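Town Clocks of the Mornby Valley
Final project report, 3/21/18

Why we picked this topic

Every one of us has walked past the Clanholm town hall clock hundreds of times, and none of us knew how it worked! Our project started with that one clock and grew to cover 9 of them, from Mornby all the way out to Ellutville. We had no idea there were so many (and we are pretty sure we missed a few barns).

What we learned about old clocks

The Clanholm clock is 115 years old and is still wound by hand. A heavy weight hangs on a cable inside the tower, and as it sinks it turns a train of gears. The pendulum lets the train move one small step at a time, and that is the tick you hear from the stairs. Long pendulums swing slowly, so tower clocks have a deep, lazy tick. We loved that sound. 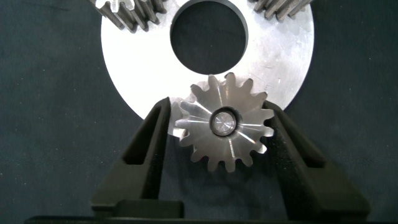
Figure 1. A small steel spur gear with sixteen teeth.

Gears are what make the hands agree with each other. The minute hand has to go around twelve times while the hour hand goes around once, so the tooth counts have to be worked out exactly. We did the math for two different gear trains, and both came out right on the second try.

The Hutsuliak clock

This was our favorite! The old Hutsuliak mill clock stopped years ago, and the town raised $3000 last July to get it running again. It now loses two minutes a week, mostly in cold weather. Our guess is thick oil, but we ran out of time to test it.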